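Chapitre 4
Laver, rincer, essuyer : la vaisselle comme travail

Objectifs du chapitre
Distinguer nettoyage et rinçage. Choisir un ustensile de lavage selon la surface. Estimer la consommation d'eau d'un poste de plonge.

Peu de gens ont appris à faire la vaisselle. On les a mis un soir devant l'évier, vers huit ou neuf ans, avec une éponge et un reproche, et l'affaire fut réputée enseignée. Le résultat se constate dans toutes les cuisines partagées : chacun possède une méthode, la tient pour naturelle et juge celle du voisin avec une sévérité qu'il réserve d'ordinaire aux impôts.

Prenons le cas le plus humble, celui du plateau. Un plateau est plat, ou presque ; il n'a ni anse ni col, et l'on croit donc qu'il se lave tout seul. C'est oublier le rebord. La graisse s'y réfugie, l'éponge passe au-dessus, et l'on range avec satisfaction un objet propre en son milieu. Un fond d'eau, un peu de produit, quelques minutes de patience : le trempage fait une bonne part du travail, pour un salaire nul.
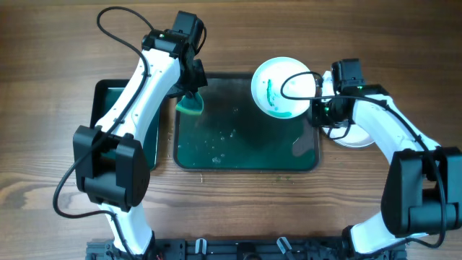

Reste la question de la mousse, à laquelle le public voue une confiance excessive. Elle indique la présence d'un tensioactif – elle ne mesure pas la propreté. Zanele Pretorius, dans son enquête sur la cantine Sibiya, a relevé 135 lavages à la main au cours d'un même service. Les plongeurs y rajoutaient du produit dès que les bulles se faisaient rares, même quand l'eau dégraissait encore fort bien. La cantine vida ainsi 40 flacons de Tiltis en un mois de septembre, au grand bonheur du fournisseur.

L'éponge mérite la même méfiance. Trop chargée d'eau, elle inonde ; trop essorée, elle promène la saleté d'un bord à l'autre. On commencera par le pourtour, on finira par le centre, et l'on rincera l'éponge avant de passer au plateau suivant, étape que tout le monde approuve et que l'on saute volontiers vers 14 heures.

Pour commencer
1. Observez un proche faire la vaisselle, sans intervenir. Notez l'ordre de ses gestes.
2. Relevez le moment où il rajoute du produit. Que regardait-il juste avant ?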